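# Chapter 7: Comparing Grippers on Difficult Objects

A gripper that does well on boxes may do poorly on almost everything else. Chapter 6 dealt with blocks, cans and cartons, where the sides are flat or evenly curved and the camera has no trouble finding them. In this chapter the objects are harder. They are clear or shiny, they change width along their height, and a few of them bend when touched.

We compare two grippers through the whole chapter. The Drukora is a two-finger parallel gripper with hard fingers and swappable pads. The Kevby has three soft fingers that close around an object and take its shape. Both are run with the same arm, the same controller and the same closing speed, so that any difference in the results can be put down to the gripper or to the camera view.

The main test is a flower task: pick up one stem, bring it over a vase and lower it in. It asks for three things that are usually tested apart:

- a light grip on a thin stem
- a good estimate of where the vase opening is
- a path that keeps the wrist clear of the glass

Section 7.4 gives results for 286 trials, 215 of them with a fixed camera only. The rest add a second camera on the wrist. Before reading that section, look at the objects themselves and think about what a depth camera would make of them. Glass lets some light through and bends the rest, and a cut surface sends it off in many directions – the depth reading may land on the glass, on the table behind it, or nowhere at all.
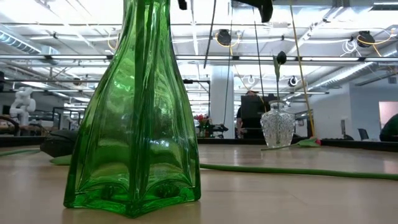 **Figure 7.1** Workspace for the flower task, with a green glass vase, a cut-glass vase holding one stem, and a loose stalk on the table.

Keep a notebook as you work through the sections. For each trial, write down the gripper, the pad type, the closing force and the point at which the attempt failed, if it did. A plain "failed" is of little use later, when you need to tell a dropped stem from a missed opening.

## 7.1 Choosing a Closing Force

Start with the lowest force the controller allows and raise it in even steps until the stem no longer slips when the arm moves.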